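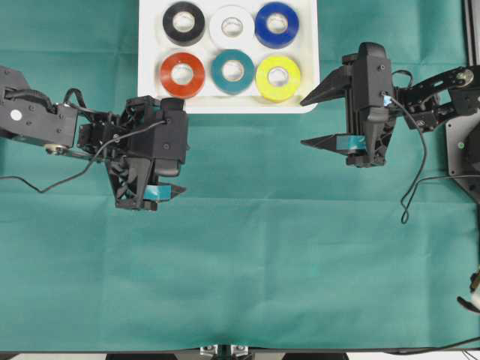 Six colours of tape in a white tray.

Breath counts and the evening class: a conversation with a Poledier instructor
May 2016

The studio in Poledier teaches one method of yoga breathing and teaches it slowly. The instructor who runs the evening course trained first as a physiotherapy assistant, and asked that the interview deal with the practice and leave biography out of it. We spoke after a class, with the mats still on the floor.

The course is built on the ratio between the inhale and the exhale. Beginners start at equal lengths, four counts each way, and remain there for the first two weeks. "People want to go straight to the long exhale," the instructor says. "They have read that it is calming. If the inhale is still uneven, the long exhale turns into a struggle and the shoulders come up."

Counts are kept by a metronome set to one beat per second. The instructor has tried counting aloud and gave it up. "My own count drifts. By the end of a session it is slower than at the start, and the class follows me without noticing."

After the equal ratio comes a four-count inhale with an exhale of 6. Breath holds are not taught at this stage. Anyone with high blood pressure, a heart condition or a pregnancy is asked to say so at registration, and holds are left out of their programme altogether. "I am not qualified to clear someone medically. I ask them to see their doctor and I wait for the answer."

Posture takes up a larger share of the hour than most newcomers expect. Students sit on a folded blanket with the pelvis tipped slightly forward, or on a chair with both feet flat. Lying down is allowed, with a low support under the head. The instructor regards the cross-legged position as optional. "Stiff hips pull the lower back round, and then the ribs have nowhere to go. A chair solves it. Some students resist the chair for a whole term." 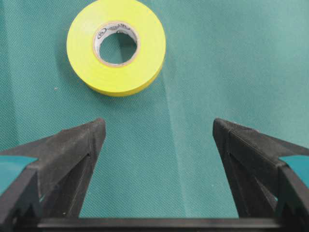 Yellow tape on green fabric.

On equipment the answers were short. The studio supplies blankets and blocks. Students bring a mat if they own one, and thickness matters less than grip. Eye pillows are available but are kept out of the first session, when the instructor wants to see faces.

The course grew out of a summer programme at Pondum, held each August, where the groups were much larger. One session there had 200 people in a sports hall. "You can lead that many through a sequence. You cannot correct them," the instructor says. "I could see the front rows and that was all." The Poledier class is kept small enough for each student to be watched through a full round.

Asked about results, the instructor was cautious. Students report falling asleep sooner — a claim the studio does not print on its leaflets. "They also come to a quiet room once a week and put their phones away. I can't separate one from the other."

Home practice is set at ten minutes a day, seated, before a meal. Dizziness or tingling in the fingers means stopping and breathing normally until it passes. Students who miss a few days are told to go back to the equal ratio for one session and then carry on from where they were.

The next beginners' course starts in August. Registration is at the studio desk before the evening class.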